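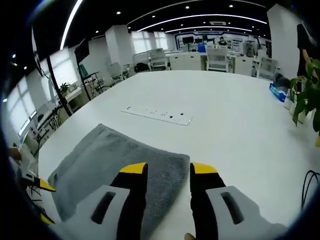

Folding line going automatic, what happens to the folders?

Posted by lintroller49, October 18, 2018

I fold towels at a commercial laundry, second shift. We have 16 people on folding. Management is bringing in a system from Altico in April and says no jobs will be cut, only "moved." Has anyone been through this? What did your day look like after?

Toprak_R

We switched two years ago. The machine does flat towels fine. Anything with a corner flopped over still comes back to a person.
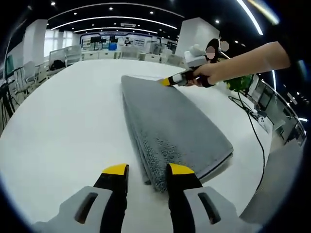 So I still fold, but only the bad ones, and I clear jams. My hands hurt less. I stand in one spot more, and I talk to people less because the stations are farther apart. Pay stayed the same. Ask for the new job title in writing before April, and ask who trains you. We got one afternoon of training and a binder.

zulus2564

they said the same at my place. half of us ended up in sorting. i quit

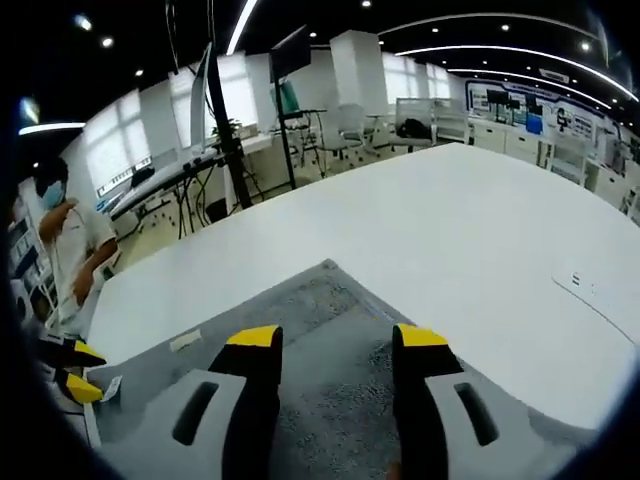
MarnieK

Sorting isn't always worse, it depends on the shift. Ask whether your piece rate goes away. Ours did, and the fast folders lost money while the slower ones came out ahead. Also find out who gets written up when the machine is down and the count is short.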